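Restless Legs, and What Has Helped Mine

Posted by Rachid Bennani in December

Print | E-mail this post

I have had restless legs for long enough that my family can tell from the sofa creaking what sort of evening it is going to be. A few people have asked me to write down what I've tried, so I have. I'm not a doctor or a nurse. I do the accounts for a small firm called Sadgate and sit down for most of the day, which probably doesn't help.

It begins in the calves. It isn't pain, or not usually. The nearest I can get is a fizzing feeling deep inside the leg that goes away when I move and comes back when I stop. During the day I hardly notice it. From about the time the evening news finishes it builds up, and on a bad night I'm walking up and down the landing at two in the morning in my socks.

For years I put it down to tiredness, or to not having had enough exercise, and I went to bed early to make up for it. Going to bed early made it worse, as I only had more time lying still.
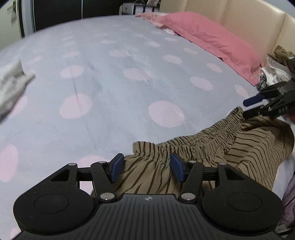 Seeing the GP

I was 42 when I went to the doctor, and by then I'd been falling asleep in the car park at work. She asked me when it happened, whether moving helped and whether anyone else in the family had it. My father used to kick the footboard of his bed all night, and I told her so. She said it can run in families.

She sent me for a blood test to look at my iron. I wasn't anaemic, but my iron stores were on the low side, and she explained that low stores can make restless legs worse even when the rest of the blood count looks normal. She put me on tablets and had me back for another test a few months later. Please don't start taking iron on your own account. Too much of it can do harm, and you won't know if you're short of it without the test.

She also went through my medicines. I was taking an old-fashioned antihistamine at night for hay fever, the kind that makes you drowsy, and she said those can set the legs off. I changed to a non-drowsy one and noticed a difference within the week.

What I do now

My tea and coffee stop at lunchtime. I didn't believe caffeine had much to do with it until I had a large coffee at my cousin's one evening and paid for it until dawn. Alcohol is the same for me, though my brother-in-law has the condition too and says a glass of wine makes no odds to him.

I walk after supper, down Cerach Lane and back by the allotments. It takes half an hour if I don't stop to talk. Hard exercise late on is no good and seems to wake everything up. I found that out when I joined a five-a-side team.

Before bed I stretch my calves against the wall and then have a warm bath. I've kept a diary on and off, just a line each night with the time I got up and what I'd had to drink. It was more use to the doctor than anything I could have told her from memory.

I did buy a pair of vibrating foot pads, made by Samano, and they are in the cupboard. They felt pleasant for as long as they were switched on.

Long journeys are still hard. I ask for an aisle seat on trains and planes. At the cinema I sit at the end of a row near the back so I can stand up without bothering anybody. My friend Šimkus, who has driven me to the airport more times than I deserve, knows to stop at the services whether I've asked or not.

I am better than I was. Most weeks I get 5 decent nights, and the other 2 I put up with. There are medicines for people who have it badly, and my GP has talked me through them, including the side effects. For now I've decided to leave them alone.
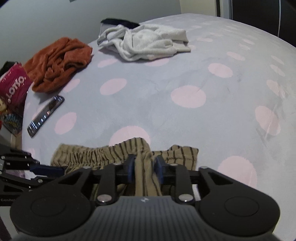 Are restless legs the same thing as night cramps?

They are different. A cramp is a sudden, painful tightening of the muscle, and you can often feel the hard knot with your hand. Restless legs give you a strong urge to move, usually with a crawling or fizzing feeling, and it eases while you are moving. Some people have both, so tell your doctor if you aren't sure which you've got.

I'll write something about sleep and shift work next, as my sister has just gone on to nights and has questions of her own.

Print | E-mail this post

Get new posts by e-mail. Join 2,385 other readers. You can unsubscribe at any time.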